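Keeping small, flat goods visible in a deep gray tote with a rear compartment

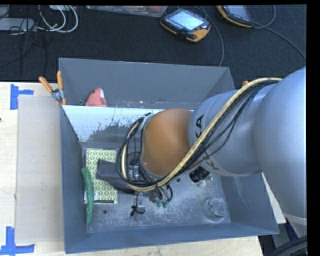

Posted by Pinilell Stockroom
Member, Storage and Sorting board
973 views · 2 replies

Our office maintains a modest stockroom from which mixed household goods are issued to three departments. We have adopted deep gray bins with slanted walls for this purpose. The main area is open, and a sloping panel toward the back sets off a narrow compartment. The bins stand on wooden tables at working height.

Two difficulties have arisen. First, thin flat items, such as the one with the green, yellow and white leaf pattern, lie against the floor of the bin and are hard to pick up without tipping it. Second, soft articles placed in the rear compartment settle behind the divider, and staff filling an order do not always notice them. In August we recorded a pink item as missing for nine working days. It was in the rear compartment the entire time.

The metal floor is also scratched, and the whitish upper surface of the divider has begun to flake along its edge. We would appreciate guidance on the following: whether the rear compartment should be used at all, how flat goods should be stored, and whether the flaking surface requires treatment before the bin is returned to regular use. Replacement is not in this year's budget.

Avo
Member

It is recommended that the rear compartment be reserved for a single category of goods and that this category be written on a label fixed to the front of the bin. Our own stockroom assigns it to soft articles only. Staff are instructed to check it first, before anything in the main area is handled. Lost items have been rare under this arrangement.

With regard to flat goods, a bin of this depth is not well suited to them. Where no shallower tray is available, the items may be stood on edge against one of the slanted walls and held in place by a small box. If they must lie flat, a sheet of thick felt beneath them will allow the fingers to get under a corner. The felt should be cut slightly smaller than the floor so that it can be lifted out for cleaning.

Please note that felt collects dust. We replace ours every second quarter — more often for bins used near the loading door.

Melnyk
Senior member, 1831 posts

The reply above addresses the sorting. I will confine myself to the condition of the bin.

Scratches and scuffs on a metal floor are ordinary wear and do not in themselves call for repair. Run a dry cloth over the surface. If the cloth snags, there is a burr, and it should be smoothed with fine abrasive paper before fabric goods are stored there again.

The flaking edge deserves more attention. Loose flakes will end up on whatever is kept in the rear compartment, and soft articles hold them. Before disturbing the surface, establish what the coating is. The supplier should be able to provide this in writing. If the supplier cannot do so, leave the edge alone and cover it with a strip of wide cloth tape, pressed down well beyond the damaged part. Do not sand an unidentified coating.

A light-colored liner in the rear compartment would also help staff see dark articles. It will do little for pale ones.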